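Why I've fallen for wood grain (and can't stop talking about it)

I've been meaning to write this one since December, when I got snowed in at my uncle's place outside Skodville with nothing to read except a water-stained book on timber. I picked it up to be polite. Three hours later I was at the woodpile with a flashlight, looking at the ends of logs!

If you've known me for a while you'll know I get like this. Last year it was bread, before that it was maps. But this one has lasted, and I think it's because wood is everywhere and I had walked past it my whole life. The desk at work, the bus shelter bench, the spoon I've stirred soup with for 19 years. Every one of them has a tree's diary printed on it, and I'd never read a page.

So, the basics, as far as I understand them. A tree puts on a new layer under its bark every growing season. Spring growth comes fast and tends to be pale, and the summer growth is slower, denser and darker. Cut straight across the trunk and you get the rings we all counted as kids. Cut along it and those same rings turn into stripes, or arches, or big sweeping flames, depending on where the saw went in. Same tree, same rings, completely different picture. I love that.

Then there are knots. A knot is where a branch was. The trunk keeps getting fatter, year after year, and it swallows the base of the branch as it goes, so all the grain has to bend around it like water going around a rock. Once you know that, you start looking for the spot on every board you meet.

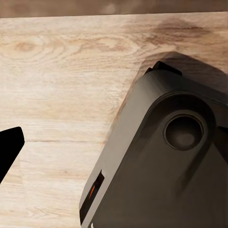 A knot with its rings, upper left. Look how the grain bends!

My friend Damián Trujillo builds cabinets in Brastham, and he was very patient with me when I showed up with my list of questions. He used to hate knots (they chew up his planer blades) and he'd cut them out and burn them. Now his customers ask for them. He let me sort through the offcut bin, and I came home with a trunk full of scraps that I've been sanding and oiling on the back steps ever since.

The oiling is the best part. You take a dull gray bit of nothing, wipe on a little oil, and the whole thing wakes up. I gasped the first time, out loud, and the neighbor's dog started barking. I've tried three oils now, and my favorite is plain old tung oil, thinned a bit for the first coat. It smells like nuts and takes forever to dry. Go to 200 grit before you oil, wipe off whatever is still sitting on the surface after 30 minutes, and spread your rags out flat outdoors to dry, please, because a balled-up oily rag can heat up and catch fire all on its own. 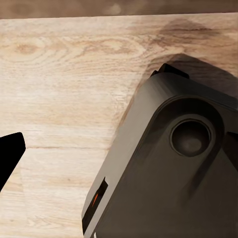

The other thing I've been doing is going to the swap at Wakico, where people bring boards they can't use and carry home boards they don't need. Laurier Bélanger had a plank of ash there that I would have paid 50 dollars for, and he traded it to me for two jars of plum jam. Ash! With grain so straight you could rule a notebook by it. He told me it would make a good set of tool handles. I don't own any tools that need handles, but I said yes, absolutely, that was just what I'd had in mind.

I haven't cut it yet. It's leaning in the hallway where I can say good morning to it. Damián thinks I should start with something small, a cutting board maybe, or a box with a lid, and I've been drawing boxes on the backs of envelopes all week. If any of you have made a box with hand tools only, tell me how you did the corners, and whether I can get away with the cheap saw.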